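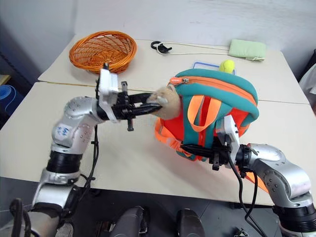
**Davley Makers' Club — Robot Bench Group**

# Tips for planning a two-arm bench

We've had so many questions about our budget since March that I've put my best tips on one page. Do borrow them!

**Price the pair, then the rest.** The arms are what everyone looks up first, but leave room for grippers, mounts, cables and spare fingers. Our extras line was 700 and we used every penny of it.

**Ask whether you need two.** For blocks and cups, one arm is plenty. A child's backpack is another matter — it's floppy, it has straps going everywhere, and it's lovely to be able to pinch the bag low down with one gripper while the other deals with a soft toy at the top.

**Buy the table early.** Plain white tops are cheap and things show up well on them. Two pushed together give you a back row for the basket, the tennis ball and whatever else is next in line.

**Measure your cables with the arms stretched out.** Ours run down the outside of the arms, and I'd add a good bit of slack to whatever the drawing says. Mirta Ibarra has the clip sizes if you want them.

**Don't buy test objects.** Raid the cupboards! Teal and orange bags, plush toys, small cushions: all brilliant practice, and all free if you ask at home. We set aside 155 for this and hardly touched it.

**Get 3 quotes.** Sawatzky and Nanumbridge both answered quickly, and Tarcísio Peixoto has a blank comparison sheet you can copy. Ask each firm what a replacement gripper costs and how long it takes to arrive.

Corrections to Dilek Coşkun, please.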